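# Nostar Frame: Licensing and Student FAQ

Thanks for your interest in Nostar Frame, our program for the design of steel and timber frames! We get a lot of mail about licenses, so the most common questions are collected on this page.

**Can I try it before I buy?**

Yes, please do! The trial runs for 38 days and has every feature switched on, including wind load generation and the connection checker. Trial models are limited to 50 members, enough for a small hall or a two-story house frame.

**What does a single license cost?**

A permanent single-seat license is $2535. A yearly license is $159 per month, and you can move up to the permanent one whenever you like.

**Do I need a dongle?**

Not anymore! Since version 4 the license is tied to an account, so you can install the program at the office and at home and sign in wherever you happen to be working. If you still have one of the old blue dongles, it will keep working with version 3.

**Is there a student version?**

There is, and we love seeing what students do with it. It's free with a school email address and prints a small "Student" line on each report. Files from the student version open in the full version without any conversion.
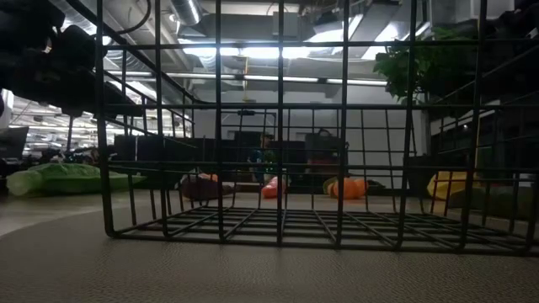 Teachers can also ask for a classroom key, which covers a whole course for one semester. Write to us with the course name and the start date and we'll send the key, plus the Skarkora footbridge tutorial (a great first model, with plenty to argue about in the bracing!).

**Which file formats can I import?**

DXF, IFC and plain CSV node tables. Curved members come in as short straight segments, and you can set the segment length in the import window.

**Who do I contact for support?**

Email the Nokville office for anything to do with the program itself. Customers who bought through our reseller, Mahmoud Engineering Software, can write to either of us. If your model won't solve, attach the file and the log. We really do enjoy the strange ones!

Last updated 10 November 2019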